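Search this site Enter keywords All issues Go

3.2 Collection of teleoperated demonstrations

The shelving task was selected as the longest of the tabletop tasks in the study. It requires an operator to move books from a cluttered table surface onto a small tiered shelf by means of two remotely controlled arms, and it places demands on the operator that the shorter tasks do not. Books differ in size, stiffness and thickness. They lie on top of one another, and a hardcover volume is often too wide for the fingers of a single gripper to close across its face. The operator must therefore find an edge, raise it, and bring the second arm into use before the book can be carried.

Demonstrations were recorded at the Utport laboratory by five operators. Each operator was seated behind the robot station and held a pair of hand controllers, one for each arm. Movement of a controller was passed to the matching arm at reduced scale, and a trigger opened and closed the gripper. No force was returned to the operator's hands. Operators had a direct view of the table and could also consult a monitor, although most reported that they used the monitor only when an arm blocked their line of sight.

Before recording, every operator completed 11 practice runs, which were discarded. Practice followed a written guide prepared by Anikó Csonka and Dennis Kershaw. The guide asked operators to work at a steady pace, to avoid moving both arms when one would do, and to correct a poor grasp in the open where the correction could be seen. It did not prescribe an order in which the books were to be shelved. An earlier version of the guide had done so, and the resulting demonstrations proved too uniform to be useful: a policy trained on them would reach for the position of the first book whether or not a book was there.

The layout of the table was changed between runs. Books were laid out by hand, some flat and separate, others overlapping at an angle, and other household items were left standing on the same surface. These items had no part in the task. Operators were told to work around them, and a run in which one was knocked over was kept if the operator was able to continue. Figure 4 shows both arms at work among the books, with a stack of three already on the top board of the shelf.

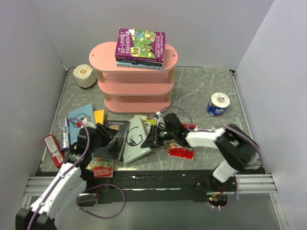

Figure 4. Shelving task during a teleoperated demonstration. The left gripper is over the cover of the black hardcover book and the right gripper is at the edge of the mint-green book. The middle and bottom levels of the shelf hold no books.

3.3 Segmentation and review of the recordings

A total of 1747 demonstrations were retained across all tasks, of which 134 were of the shelving task. The comparatively small share reflects the length of each run and the effort of resetting the table. Shabnam Satti and Daniyal Orakzai reviewed every shelving demonstration and divided it into four phases: approach, lift, carry and placement. Where a book was released and taken up again, the second attempt was marked as a new approach. Differences between the two reviewers were settled by a joint viewing of the recording.

The lift phase gave rise to most of the disagreement. When a book lies flat on another, the moment at which it leaves the surface is difficult to fix from video alone, and the gripper itself often hides the point of contact. The reviewers agreed to place the start of the lift at the first visible change in the angle of the upper cover. This rule is easy to apply to hardcover books. It is less reliable for paperbacks, whose covers may bend before the body of the book has moved, and the labels for those items should be read with that limit in mind.

Two styles of lifting were found. In the first, the operator pressed one gripper lightly on the cover and drew the book toward the table's edge until it overhung, then took hold of it from the front. In the second, one gripper steadied the neighbouring book while the other worked its lower finger beneath the spine. Operators tended to keep to one style throughout a session. Both were retained in the training set without a label to distinguish them, a decision that is examined further in Section 5.

Of the retained shelving runs, 68 included at least one failed grasp followed by a recovery. These were not trimmed. In the pilot work carried out in August, removal of the failed portions left a policy that behaved well until its first error and then repeated the same closing motion in the same place. Full recordings, with their hesitations and second attempts, gave the policy some account of what an operator does once a book has slipped.

Operator fatigue was monitored by means of a short form completed at the end of each session. Complaints centred on the wrists and on the strain of judging depth at the rear of the table. Sessions were shortened in response, and operators were permitted to stop partway through a run, in which case the recording was excluded. Adeel Bukhari maintained the session log and the record of exclusions, both of which are supplied with the data release.

Correspondence: Kushnir Project Office, Utport | Copyright 2022 the authors | Back to top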